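Who owns an idea? Copyright and trade marks for young inventors

When you make up a story, draw a comic or write a computer game, the law gives you some rights over it.

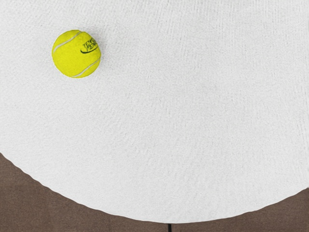
What is copyright?

Copyright means other people usually need your permission before they copy your work. In the UK you don't have to fill in a form or pay for it. It starts when you write the work down, record it or save it.

Copyright does not cover an idea on its own. Anyone may write a story about a lost dog. They may not copy out your story about a lost dog.

What is a trade mark?

A trade mark is a name or sign that shows who makes a product. Say a company called Faken sells board games. If it registers its name as a trade mark for games, another company can't sell games called Faken too.

What does a lawyer do?

Aurélien Charpentier is a lawyer who helps small companies. One of them, Mevedden, makes a spelling app. Before it chose a name, he searched the list of registered trade marks. The owners first wanted to call the app Clastov, but that name was taken, so they picked another.

He also reads contracts. A contract is an agreement that the law can make people keep. When Mevedden paid an artist 500 pounds for drawings, the contract said who would own them.

Words to know

Permission: when the owner says yes.
Register: to put something on an official list.
Licence: permission to use something, often with rules.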